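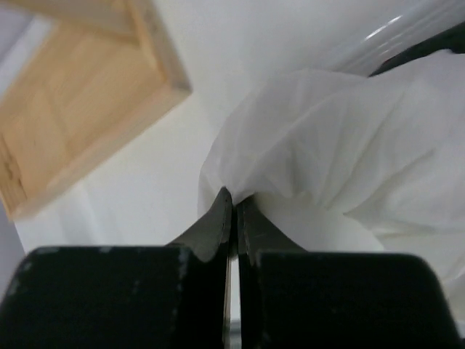

White cloth, thin stuff, lots of creases

From: Salludside list member
To: Salludside Household list
Date: December 27, 2020
Subject: Re: Thin white things and which hangers to use

Replying to the list because two other people wrote to me off-list with the same question. The original message is quoted first and my answers follow.

> I have a small rental in Zarnberg with no closet in the bedroom and I am
> thinking of getting one of those open wooden stands with a rod across the
> top. Most of what I would hang on it is light cotton, white or close to it.
> Two things I would like to know before I spend money. First, does thin
> cloth hang well on plastic hangers, or does it slide off? Second, how do
> people here deal with creases? I take things out of the basket and they
> look like used napkins. I do own an iron but I have to set up the board in
> the kitchen, so I avoid it.
>
> Also, is the Prundik stand that was mentioned in April still the one to
> get? I could not find the old thread.

The April thread is in the archive under "Rods and rails", 11 messages. The short version is that people liked the Prundik stand for small rooms and did not like the screws that came with it. I have had mine since before that thread and it is fine. It will not hold winter coats. For light cotton it is more than enough.

On creases, most of mine used to come from the basket. If thin cloth sits in a heap overnight, you will see every fold the next day. What I do now:

Take white things out of the machine first and shake each one twice, holding it by the top.

Lay the piece on a table before you hang it. A plain table you can wipe down is best. Pull the side seams straight, then the hem.

Look for the hem before anything else. On thin white fabric it is easy to lose, but it is usually the one strip that looks flatter and a bit brighter than the rest, and once you have hold of it the rest of the piece sorts itself out. 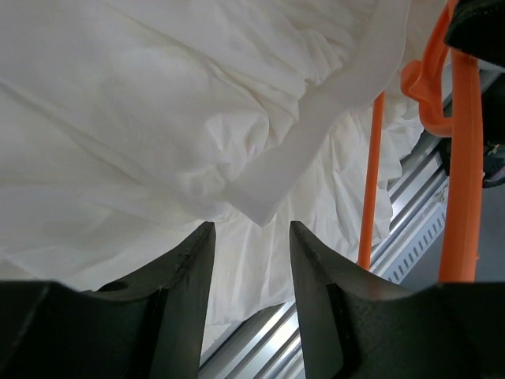
Hangers

Plastic is fine. I have tried the wood ones with the wide shoulders and they are too big for summer tops. The neck stretches and you get bumps at the sleeves. The Ki hangers, the ones sold in packs of 6, are narrow enough and do not leave marks on mine. Wire ones hold light cotton well, but check them for rust before you put anything white on them. I threw out a whole bundle from the dry cleaner for that reason.

Sliding is a real problem with wide necks. A rubber band wound around each end of the hanger stops it. So does buttoning the top button, if there is one. Strips of felt also work, but they came off mine after a few months.

Put the hanger in from the bottom of the garment and bring the hook up through the neck. If you push it down through the neck you stretch the opening, and with thin cloth it does not go back. It takes longer until you get used to it. Do it on the table and not in the air – you need one hand to hold the cloth down and one for the hanger.

Leave a gap between pieces on the rod. Two fingers is enough. If they touch they pick up creases from each other, mostly at the sleeves.
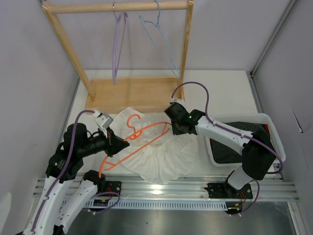
My own rule for colors is simple, and I started it after mixing up clean and half-worn shirts too many times. Anything just washed goes on a bright hanger and anything worn once goes on a pale one. It does not matter which colors you choose so long as you can tell them apart from across the room. With a purple hanger and a light blue one already up on the wooden rod, an orange one lying on a white garment is easy to spot, and you can see at once which piece is next to go up. White hangers with white clothes are the worst combination, in my experience. I kept putting them down and losing them in the pile.

As for the iron, I still use it for collars. For the rest, I hang things a little damp and leave them overnight with the window open. Ruffled or pleated edges I pull into place with my fingers while they are damp and then leave alone. Ironing them flat ruins them.

To the person who asked about weight: the leaflet with my Prundik is long gone, so I cannot give you a number. Mine holds all my summer tops and the rod has not bent. If anyone still has the leaflet, please post what it says.

One more thing about the screws – replace them when you put the stand together, not later. Taking it apart again with everything hanging on it was no fun. The hardware store in Salludside has longer ones that fit.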